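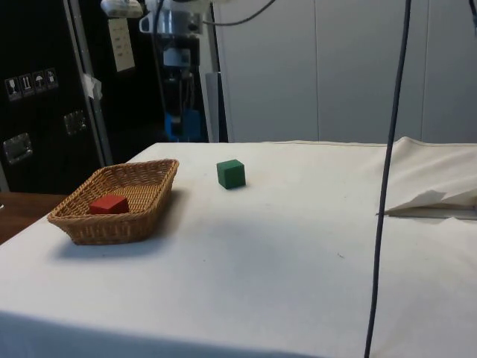 Le car de Tovau s'arrêtait à Trerach à la tombée de la nuit, et ensuite il fallait marcher. Mon père avait écrit que la maison se trouvait au numéro 56, après le pont. Il n'avait pas écrit que la rue montait autant, ni que les numéros étaient effacés par la pluie.

Je portais la valise dans la main gauche et le manteau de ma mère sur le bras droit. C'était novembre, et j'avais honte de mes chaussures. Une femme qui fermait ses volets m'a demandé d'où je venais. J'ai répondu : « De Visar. » Elle a réfléchi un moment, comme on cherche une clé dans sa poche, puis elle a dit que c'était loin. J'ai dit que oui, 203 kilomètres, et elle a fermé le dernier volet.

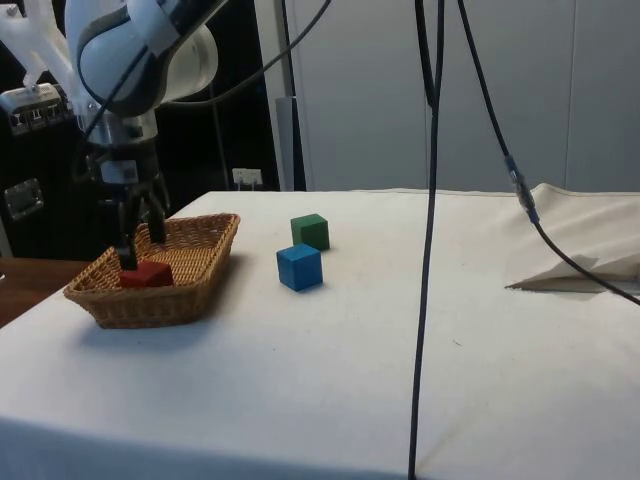
Mon père m'attendait dans la cuisine. Il avait mis deux assiettes et une soupe de poireaux sur le feu. Nous ne nous étions pas vus depuis 21 ans. Il m'a regardé longtemps, ensuite il a regardé le manteau, et il l'a reconnu tout de suite.

– Elle le mettait encore ? a-t-il demandé.
– Tous les hivers.

Il l'a pris et l'a posé sur le dossier de la troisième chaise, avec beaucoup de précaution, en arrangeant bien les manches. Puis il m'a servi la soupe. Elle était trop salée, mais j'en ai mangé deux fois.

Nous avons parlé du car, du prix du bois, du chien qu'il avait eu pendant 13 ans et qui dormait maintenant sous le poirier. De ma mère, il n'a rien demandé d'autre. Vers minuit, il s'est levé pour éteindre la lampe, et je l'ai vu dans l'ombre toucher le col du manteau avec deux doigts.

– Tu restes demain ? a-t-il dit sans se retourner.

J'ai répondu que le car ne passait pas avant jeudi de toute façon.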